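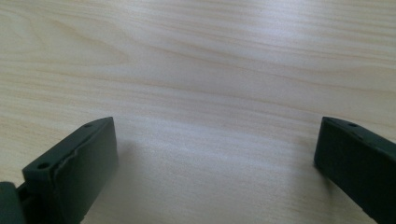
When does the Zumesley reading room open again, and do I need a card to get in?

The doors open at 10 in the morning on the first weekend of June, and anyone can walk in and sit down without a card. You only need one if you want to take books home.

After 13 months of closed doors, the old reading room at the Zumesley Forum is coming back, and it is going to be a lovely place to spend an afternoon! The town has kept its lending desk going in the entrance hall all this time, but there was nowhere to sit apart from the bench by the coat hooks (and if you have tried to read a newspaper on that bench while the door opens and shuts behind you, you will know how welcome this news is).

The biggest change is the light. The false ceiling put in decades ago has come down, and behind it the builders found the original skylights, painted over but sound. They have been cleaned and sealed, and the middle of the room, which used to need lamps at noon, is now bright until early evening. The shelves have moved back against the walls, so there is space for 40 readers at a time, up from barely two dozen before.

Sneha Ahuja, who runs the library, has spent much of the spring going through the collection with her staff. They have checked 2,156 books for damp and torn bindings, and more than half have already gone back on the shelves. "I kept stopping to read them," she said. "We found a whole run of the town's old seed catalogs tucked behind the atlases, with people's orders still penciled in the margins. Somebody wanted an awful lot of turnips." The catalogs will be out for anyone to leaf through during opening week.

Local history gets its own corner for the first time, with the Vishwakarma papers at the heart of it. The Vishwakarma family ran a print shop on the square for three generations and kept a copy of nearly everything that came off the press, from dance tickets and menus to election posters and lost-dog notices. They gave the lot to the library two winters ago, and until now it has been sitting in boxes upstairs. If your grandparents got married in Zumesley, there is a fair chance the invitation is in there.

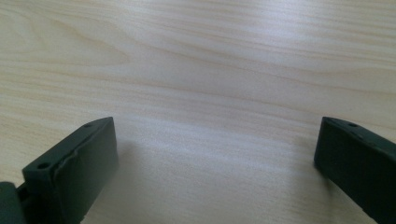

Good reading tables matter as much as good books, and the library asked regular visitors what they wanted before settling anything. The answers were pleasingly down to earth: room to spread out a map, no wobble, and a surface that doesn't make a page look gloomy. Pale wood won by a mile, the blond kind with fine wavy grain running along it, and it does suit a room with daylight coming in from overhead. Felt pads will be on hand for anyone bringing in heavy albums or a typewriter (yes, one regular does).

Children have not been left out either. The small room off the back stairs will host story hour again, starting with the Clorneletti tales, the series about a family of traveling clockmakers that half the town seems to have grown up on. There are 2 sessions each weekend, one in the morning for the little ones and one after lunch for readers who want longer chapters. Both are free, and parents are welcome to stay and listen.

The lending desk will close for three days before the opening so that it can be moved back inside. Books due on those days can be returned late without a fine, or dropped through the slot on the side street at any hour.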